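Hetley Kitchen Chores: simulated bimanual episodes, lunch packing subset

Version 3
Maintainer: the Hetley project, Dredamitz
Status: usable, with the known issues listed further down

Summary

Hetley is a set of simulated household chores for two-handed robots. It was started to get a plain answer to a plain question: which kitchen jobs can a learned policy do today without a person stepping in, and which ones can it not. This card covers the lunch packing subset only. The dishes and laundry subsets have their own cards and their own splits.

The subset holds 300 teleoperated episodes. Each episode is one attempt at moving food from a plate into an open lunch box on a kitchen counter. All frames are rendered. There is no real-world footage in this subset.

Task

At reset, the box is open and empty, and the food is on the plate. The box pose and plate position are sampled within fixed ranges. The instruction string is the same in every episode: "Pack the food into the box." The policy may use either hand or both. Closing the lid is not part of the task in this version.

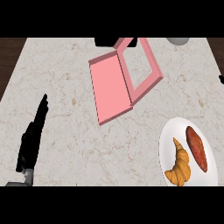 Head view with the box empty. Croissant and reddish-brown item on the plate, lower right.

An episode counts as a success when both food items rest inside the rim of the base and both hands have let go. An item lying across the rim is a failure. An item dropped on the counter may be picked up again as long as the time limit has not run out.

Contents of each episode

Head camera video, letterboxed to a square
Joint positions and velocities for both arms
Finger joint targets and measured finger positions
Object poses at every step (privileged, do not feed to the policy)
Success flag, plus a failure code where the flag is false

Object poses are written in the counter frame, with the origin at the center of the countertop. Finger targets are absolute. Users coming from Estden should note that Estden stores finger targets as offsets, and mixing the two without conversion gives hands that never close.

Splits

Training uses 215 episodes, validation 18 and test 67. The split is by random seed. Box and plate placements in the test split do not repeat placements from training. The food models are shared across all splits, so the test score says nothing about unfamiliar food.

Baseline

We trained one policy, Kikuchi, on the training split and ran it from the 67 test resets, one attempt per reset. It packed both items in 18 of them. Operators working from the same resets packed both items in all 67, although several needed more than one try at the second item.

Most of the lost attempts fail before anything leaves the plate. Reaching is good. The hand usually arrives over the right item at a sensible height, and then the fingers close too early or push the item against its neighbor. The two items lie side by side with little room between them, so a thumb coming in from the side has to fit into a narrow gap.

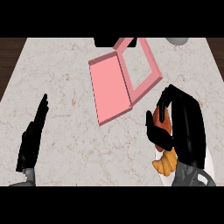
Once a grasp holds, transport to the box is the easier part. Release is less reliable. The base is shallow, and an item let go with one end high can settle on the rim. Failure codes G1 and G2 cover grasp errors, R1 covers release errors, and T0 is a timeout with no contact.

On the question the project started with, our reading is that lunch packing is not ready to be handed over. A policy that succeeds in 18 of 67 attempts, in simulation, with known food and no lid to close, would be a poor helper in a home. It may be useful as a starting point for work on grasping in tight spaces.

Known issues

Food items are rigid bodies. A real croissant would dent or flake, and grip force in this subset should not be used to judge gentle handling.
The far edge of the counter can be cropped by the letterbox bands. Objects placed there are only partly in view.
The hands often hide the item they are holding from the head camera. No wrist cameras were rendered for this version.
Episode 151 has a duplicated frame at the start. Drop the first step when loading it.
Lighting is fixed across the subset.

Intended use

Imitation learning, grasp failure analysis and testing of success detectors. The subset should not be used to support claims about food safety, speed in a real kitchen or readiness for sale.

Changes

Version 3 (January): failure codes added, counter frame origin moved from the near edge to the center.
Version 2: finger targets changed from offsets to absolute values.
Version 1: first release, 151 episodes.

Scores from versions 1 and 2 should not be compared with the baseline on this card. The success rule was looser then, and items touching the rim were counted as packed.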